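Sept 22, 2026
Theater shop notebook, Dralel run. Written at the bench, will tidy later (won't).

In at eight. Chunhua Jiang already up on the grid re-hanging the two specials over the porch. She wants the rocking chair light softer, says the monologue about the grandmother reads like an interrogation. Agree. Swapped the frost on both. Better from row C, no opinion yet from the back.

Porch set:
Stage left post still wobbles when the actress leans on it at "and then the river came up." Sistered a block behind it, four screws, glue. Do not paint till tomorrow. The step squeaks too, second one up. Director now likes the squeak. Leaving it. Somebody write that in the prompt book so it doesn't get fixed by the next person with a screw gun.

Rain effect:
Drip line over the porch roof ran 30 minutes this morning with no leaks at the joints. Gutter catches most of it. Splash on the downstage edge, maybe a hand's width, onto the painted floor, so need a second strip of the black rubber. Bucket under the return sounds like a bucket. Put a sponge in it. Sounds like a bucket with a sponge in it. Try the scrap carpet.

Pump hum is audible in the quiet bit before intermission. Moved it off the deck onto foam, helped a lot. Still there if you know to listen. Chunhua says she can hear it in the booth but she hears everything.
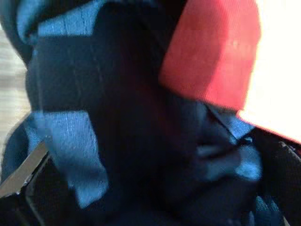 Dark cloth and blue webbing, close up

Sound:
Verix box dropped the thunder cue twice in a row during cue to cue. Same cue both times, 58. Third time fine. Reseated the cable, ran it six more times, no fault. Don't trust it. Copied the whole show file to the spare laptop and labelled it. If it drops again in tech we go from the laptop and argue later.

Radio voice in the kitchen scene too clean. Put it through the little speaker inside the prop radio and it's right straight away, tinny and a bit sad. Needs a longer run of speaker wire, ours stops short of the table by an arm's length. Check the Skelach drawer before buying any.

Lights:
Running order for the sunset is too quick. Was 280 seconds on paper, someone typed 28 in the board. Fixed. Whole scene suddenly works, which is embarassing given how long we spent in May blaming the gel.
Blue backlight: one unit flickering on warm up. Lamp or socket, don't know. Swap lamp first. If it does it again, socket.
House to half still snaps at the bottom of the fade. Old dimmer. Live with it.

Budget bit:
2000 for the whole show incl. paint and timber. Have not added up receipts this week. Envelope is in the top drawer, put yours IN it, not next to it. The Kang order (hinges, casters, the good black tape) is not in there yet, I have that slip in my coat. 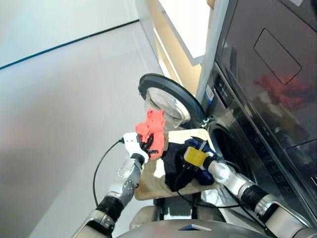 Basket up at the washer door

Props:
Letters for act two need to be refolded, they've gone soft at the creases and the actress can't get them open one-handed. Make a fresh set on heavier paper. Tea stain first, then fold, other way round gives you stripes.
Suitcase latch sticks. Graphite, not oil, oil got on the gloves last time.
Pie is holding up. Pie is foam. Please stop poking the pie.
Screen door closer too strong, bangs on the exit and steps on the laugh. Backed it off a turn and a half. Now it drifts shut over her next line, nice and slow. Director to look tonight.

Talked to front of house re: latecomers. One-person show, no scene break for ages, so they stand at the back till the thunder. Thunder covers the door. Another reason the thunder has to actualy happen.

Program proof came back. Running time is wrong, they have no intermission listed and we have one. Sent corrections. Also the porch is credited as "set peice by" and then a blank. Sent that too.

Ran act one at 2 with the new levels. Notes from that:
- chair spike mark invisible under the new frost, redo in glow tape
- fan in the wings on during the river speech, who
- first rain fade in is lovely, don't touch
- blackout after the phone call a beat late, that was me

Left to do before tech:
- rubber strip
- carpet in bucket
- backlight lamp
- speaker wire
- new letters
- second coat on the porch rail, AFTER the post glue is set

Chunhua has the grid key. Ladder is back behind the flats, chained. Pump is off at the wall.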